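Home | Forums | Members | New posts | Search | Log in

Shop Floor and Automation > Trade shows, visits and open days

Open day at Kütt – flower arranging robots, anyone else go?

plostville_pete
Went to the Kütt open day out past Plostville and I'm still trying to decide whether I wasted my gas. The flyer promised "robots doing real household and retail work." What you get is a big white room with track lights, a lot of standing behind tape, and a talk by Carola Hinrichs that was better than most of what I saw moving. I counted 5 stations and two of them had somebody with a laptop in front of them the whole time I was there.

The one everybody crowded around was the tulips. I build packing cells for a living, so I know why they picked it. Soft stems, glass vases, people get their phones out. Doesn't mean it's any good.

greasefitting
How long did it take to do one stem? That's all I want to know.

plostville_pete
Depends which try you're asking about. The best one I timed was 20 seconds, from touching the stem to letting go of it in the vase. The worst one a person reached in and started it over, and I quit timing.

They had the flowers laid flat on a wooden table, stems going off both ways, leaves all over each other. I'll give them that much – it wasn't a neat row with every stem pointing the same direction. Three glass vases, a tall purple one up front and a red one and a teal one behind it, the purple and teal with narrow necks. A narrow neck is harder than a bucket.
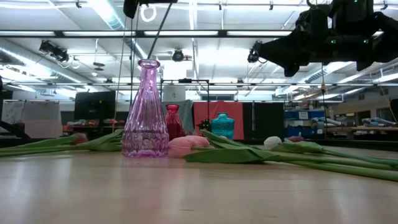
What bugged me was the Q&A. I asked Masanobu Sakamoto, the engineer doing the talking at that table, how many tries they'd logged and how many ended with the flower in the vase. He had the first number right away: 2067. For the second he said they were "still agreeing on a definition." Come on. It's in the vase or it isn't.

tspanos
Theano Spanos here, I was in the same group as you I think (green jacket, asked about the lighting). You're being a little unfair. He did explain that one. If the stem goes in but the head gets bruised, do you count it? If it pulls a second tulip along by the leaf and both go in? A florist would say no to the first and maybe yes to the second. I'd want that settled before I published a number too.

plostville_pete
Fine, then give me both numbers. Count it strict and count it loose. My customers would throw me out of the building if I told them I was still agreeing on a definition after 2067 cycles.

tspanos
Your customers are buying a machine. This was a lab with the doors open for an afternoon.

greasefitting
Then the flyer shouldn't say "real retail work."

tspanos
OK, the flyer was dumb. No argument from me there.

L. Petridis
I service arms for a living and what I look for at these things is how often somebody touches the table between runs. Did they let anybody from the crowd move the vases? When Flernano had their day back in May they let us shove stuff around and it fell apart right away, but at least they let us do it. I respected that more than a clean run.

plostville_pete
I asked. The answer was "not today." There was a kid who wanted to swap the red vase and the purple one and he got told no, very nicely.

Also the lighting. Theano asked and I don't think she got an answer. Colored glass you can see through is rough on cameras, everybody knows that, and you've got rows of fluorescents plus spotlights over the whole place. Would it still work next to a shop window at four in the afternoon?

tspanos
I got half an answer. Carola said they've run it with the lights turned down and it "got worse but didn't quit." She didn't say how much worse. I wrote it down word for word.

R_Rathjen
I had a flower shop for a long time so let me put in my two cents. Putting a tulip in a vase is the part of the job I'd pay the least to have done for me! Stripping the low leaves, cutting the ends, tossing the ones that are going – that's the work, and then cleaning buckets, which I'd have handed to a robot on day one. Did it do any cutting?

plostville_pete
No cutting. No water in the talk either, come to think of it. I should have asked.

R_Rathjen
Then it's a party trick, sorry. A pretty one. Did it crush the heads? Tulip petals mark if you look at them wrong.

plostville_pete
I couldn't get close enough to the petals to tell you. The tape was a good ways back.

L. Petridis
Rosemarie, to be fair to them, I doubt anyone there cares about flower shops. If it can handle a bendy stem it can maybe handle a cable or a hose, and I'd pay for that. Ernura has been trying to route hoses with an arm forever.

plostville_pete
Then demo a hose! I'd have driven twice as far to see a hose.

tspanos
You and eleven other people, Pete.

greasefitting
Are they doing another one?

tspanos
Carola said spring, and that she'd bring the strict and loose counts if people wanted them. I put my name on the sheet.

plostville_pete
So did I. I'll bring my own stopwatch again.

1551 views | 6 shares | 21 replies

Recent threads in this section
Flernano visit, notes and gripes
Hose routing with an arm – has anybody seen it work?
Ernura loaner units, what to check before you sign
Best shoes for standing on concrete all day
Clear and colored glass on a vision line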